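Break room refresh, part two

So the back corner at Levcombe finally has a table I like! It's wood, nice and pale, with rounded edges (I have walked into enough square corners, thank you), and I've been slowly trying things out on top of it. I only want a few pieces up there, because people still need somewhere to put a sandwich.

The deer picture came first. Black antlers on plain white, thin black frame, and I paid 35 dollars for it, which felt like a lot until I got it home and didn't want to give it up.
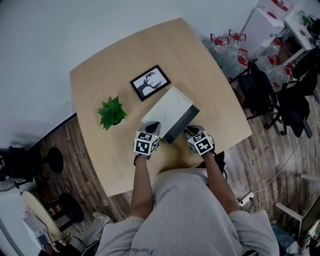

I keep going back and forth on whether it should lie flat or lean against something. I like a leaning picture, but there's no wall close enough, and I am not buying an easel. Maybe a stack of books?

The little green plant — pointy, shiny leaves, no idea what it's called. It's on the table for now. If it gets leggy I'll move it over by the desk, where there's already another one for company.

White box with the dark gray band. I want it near the front, since the pale lid looks good against the wood.

Water jugs, the big clear ones with the red handles. They live on the floor by the white cabinet and I've stopped fighting it.

Next up is a lamp, and I've got 2 in mind from Pledberg. More pictures in June.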